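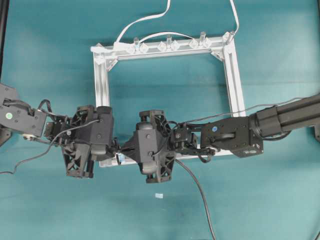 Waldemar Marciniak wrote in to ask whether Covden's women will really play at Ondbridge next season, or whether the club is just trying to sell season tickets. Fair question. We've had a pile like it, so these are our answers as of 16 October 2020.

Is the move to Ondbridge confirmed?
The club says so. The league hasn't published its approval, and until it does I'd treat this as a plan.

How many people does Ondbridge hold?
The club's brochure says 3121. The safety certificate we were shown says 2000. Nobody at Covden has explained the gap, and we have asked twice.

Can they fill it?
The best home gate last season was 1393, against Bielecka, with free entry for schools. The worst was 244. Make of that what you will.

Will ticket prices go up?
"No plans at present" was the reply. Clubs say that every year in March and the new price list comes out in summer.

Is Drekero paying for it?
Drekero is the shirt sponsor. We've seen no document that ties it to the stadium, although fan forums repeat the claim as fact. If you have something on paper, send it.

What happens to the youth team?
It stays at the old ground, supposedly for one season. There's no end date in the lease summary the club handed out.

Should I buy a season ticket now?
Read the refund terms first. They cover a canceled season. They say nothing about a change of venue.

When will this page be updated?
When the league rules on the application. We won't be adding rumors in the meantime.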